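Keeping the picking cell going: cables, clamps and a worn bin
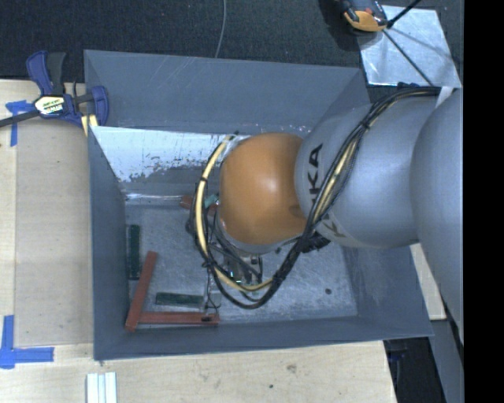

The KUKA arm over the grey bin, with a few of the blocks inside.

Members who come in on Monday evenings will know the picking cell at the back of the shop as the one that always seems to have its side panel off. It has now run from February to September without a lost session. Gaetano Morelli looks after it and has asked for space in this issue to set out what gets done to it, so that others can take a turn.

The job the cell does is simple. The arm reaches down into a bin of coloured blocks, picks one up, lifts it clear and puts it back down somewhere else in the bin. It does this over and over while the Dzene software logs each try. Most of the faults we get have nothing to do with the software. They come from the cables, the bin moving, or the tool on the end of the arm.

Cables and hose

The cables run over the outside of the arm and loop down around the last joint to the tool, with the pale hose alongside them. The size of the loop matters a great deal. If it is too short, the bundle pulls tight when the wrist turns all the way round, and the connectors take the load. If it is too long, it hangs into the bin and catches on blocks or on the rim.

Gaetano sets it by hand. With the arm in slow mode, he turns the wrist to each end of its travel and watches the loop the whole way. There should be slack left at both ends. Then he moves the arm to the four corners of the bin at the lowest picking height and looks again. Only then do the ties get pulled up firm and trimmed. Cut the tails flush. A tail left with a sharp end will go through a glove, and it will rub the hose as well.

The hose was replaced in winter after it wore through where it crossed a tie. The new one came from Nonadix and is a little stiffer than the old one, so it needs a wider curve. Please don't tie it hard against the cables. It should be able to slide a bit inside the tie when you push it with a finger.

The thin wires to the tool are the weak point. Two breaks this year were both in the same place, close to the plug. There is a made-up spare set in the drawer marked Mevuvier 46, and if you use it, write it on the sheet so that another can be made.

The bin

The bin is held to the bench with bar clamps, and blue tape on the wood shows where things line up. If the bin has shifted, loosen the clamp, bring the bin back to the tape and do it up again with the packing piece under the jaw. Hand tight is enough. Someone leaned on a clamp hard enough in May to bend the rim, and the arm was then touching it on every pick along that side until we found out why.

Don't peel up the tape to tidy the bench. If a piece has lifted, lay the new piece beside it first and take the old one off afterwards.

The finish has worn badly inside the bin, below the far wall. We have talked about repainting and decided against it for now. Fresh paint would mean taking new reference pictures for Dzene and running the set-up again, and that took two full evenings last time. Vacuum out the flakes before a run, as they get into the tool.

The tool

Wipe it down with a dry cloth before you start. Check each screw with the small hex driver, which lives on the hook with the red tag and should go back there. Open and close the tool 30 times from the panel with nothing in it and listen. A click on closing usually means a loose finger plate. A hiss means the fitting behind it, and that can normally be pushed home with the air off.

After any work on the tool, the height has to be checked again. Use the set-up block, bring the arm down in slow mode and compare the reading with the one on the sheet. If it differs, leave the cell off and ring Gaetano. Please don't change the number in the program to suit. We spent most of a month in autumn chasing an error that came from exactly that.

Before anyone reaches in

The cell is locked off at the wall and the key goes in your pocket. Being stopped from the panel is not the same as being locked off. This applies to picking a dropped block off the floor as much as it does to changing a cable. Air off as well, and wait for the gauge to drop.

Still to do

The Astska bracket that is meant to carry the cable bundle higher up the arm has arrived, but with the wrong bolts. New ones are on order. Once it is fitted, the loop will need setting from scratch, and Gaetano would like two people there to learn the job. It should take one evening.

The log sheet is at page 73 and the folder is nearly full. Anyone with a spare two-ring binder, please leave it on the shelf by the door.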